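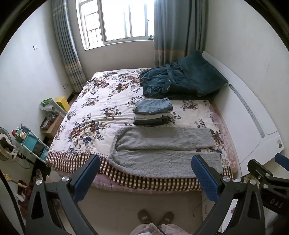 Melisa Bedroom Folding: data card and collection rules

Melisa is a set of 359 episodes of bedroom laundry work, collected in lived-in homes with a hand-held gripper tool. Folding, unfolding, stacking, smoothing a blanket, moving a pile from one side of the bed to the other. We love this data! Real bedrooms are full of patterned bedspreads, bright windows and odd corners, and a policy that only ever met a gray lab table has a lot to learn from them.

The card has two jobs. It tells you what is in the set, and it sets out the rules everyone collected under, so that you can judge the data or borrow the rules for your own project. Plenty of people wrote in to ask for the rules after the first release, so they now take up most of the page.

What is in an episode

An episode is one task from first reach to final release. Each one holds:

- the wrist video from the tool
- the gripper opening over time
- the tool pose track
- a one-line task text, written by the collector before the start
- the home code and the room code
- a result flag: done, partly done, dropped

Failed episodes stay in. If a collector dropped a sleeve and picked it up again, you get the drop and the pickup. Please don't filter these out before you have at least looked at them, they are some of the best material in the set.

Homes and consent

1. The person who lives in the room signs the consent sheet before the tool comes out of its bag. If more than one adult shares the room, every one of them signs.
2. The sheet names the rooms. A bedroom consent doesn't cover the hallway. Carry the tool through the hallway switched off.
3. The host can stop a session at any time and doesn't have to say why.
4. A host can ask for deletion after the session. We delete the whole session, video and tracks together, and the home code is never used again.
5. Letters, medicine labels, photos of people and open screens get turned over or moved out before the first episode. Ask the host to do it. Collectors don't handle private papers.
6. Faces are blurred in every frame, including faces in mirrors. Feet, hands and clothing of the collector are left as they are.

Leave the room as it is

This is the rule we feel strongest about. Apart from the private items in rule 5, nothing gets tidied. Shelves stay full, boxes stay where they live, the bedspread stays on the bed whatever its pattern. Curtains stay as the host keeps them at that time of day, and if the window burns out the top of the picture, fine. Robots will have to work in rooms with windows.

There is an exception for the floor where the collector stands and steps. See the next section.

Safety on the floor

- Walk the path along the bed once without the tool. Look for cords, bags, sticks, loose mats.
- A cord across the path gets moved to the wall or unplugged, with the host's okay. If it can't be moved, pick another side of the bed.
- Fans and heaters within reach of the cloth are switched off during the episode.
- Indoor footwear that covers the toes. House slippers are allowed if they have a firm sole and stay on when you step backward (try it!).
- No children or pets in the room while the tool is on.
- Stop after 3 sessions in one home and come back another day. Tired arms make jerky data, and jerky data teaches jerky robots.

Handling the cloth

Collectors use only the gripper fingers from first reach to final release. No free-hand help, no knee on the mattress to pin a corner. It feels clumsy for the first few tries and then it gets really satisfying.

Approach thick, fluffy items with the fingers wide open and close slowly. For folded stacks, come in low and grip the bottom layer together with the rest. If the stack is uneven, leave it uneven. Straightening a stack is its own task with its own task text.

Clean the pads with a dry cloth between homes. Never use a host's garment to test the grip.

Anything delicate, beaded, damp or expensive is out. When in doubt, ask, and when still in doubt, leave it in the drawer.

Writing the task text

Write what you are going to do in the words you would use with a family member. "Fold the gray blanket in half toward the pillows" is great. "Execute bimanual textile manipulation" is not, and the checker will send it back. Name the item by what it looks like. If you can't tell a blanket from a jacket until you pick it up, write "the fluffy gray thing" and carry on.

Checks before release

Every episode was watched by 2 reviewers who hadn't collected it. They check 100 percent of the frames for faces and readable private text, and they check that the task text matches the video. When the reviewers disagree on the result flag, the lower result stands. Fuvov runs the storage and the blurring, and Gatchalian trains the collectors and keeps the consent sheets. The sheets are stored apart from the video and are never part of a download.

Good uses

Learning to grasp soft things, telling layers apart, testing how a policy copes with wide-lens bending at the edges of the view, pretraining before you collect in your own rooms.

Uses we don't allow

Trying to find out where a home is or who lives there. Profiling households by their belongings. Selling the raw video.

Known gaps

Double beds are far more common in the set than singles or bunks. Evening light is rare, with most sessions in the late morning. There are very few fitted sheets, and anyone who has folded one will know why. We would be thrilled to get more, so if your group wants to collect under these rules, write to us.

Changes

November: added the footwear rule, reworded rule 4, fixed swapped left and right labels in the gripper opening files. If you downloaded before then, please download again.

Comments

clothpile: We copied the "leave the room as it is" section almost word for word for our kitchen set. Best decision we made. Hosts relax when they hear they don't need to clean up first.

m_harrow: Is the gripper opening in millimeters or scaled 0 to 1? Can't find it in the notes.

Melisa team: Millimeters. Added to the file notes now, thanks!

tuesdaylab: Could you allow free-hand help if it is flagged? Duvets are brutal with grippers only.

Melisa team: We talked it over and we're keeping the rule for this set. A separate duvet set with flagged help is something we'd love to do.

Related

Bidico Kitchen Drawers: data card
Consent sheet template, plain-language version
Collector training outline (Gatchalian)
Blurring notes and known misses (Fuvov)

Contact: use the form on the Melisa project page | © Melisa project, Fuvov and Gatchalian | Back to top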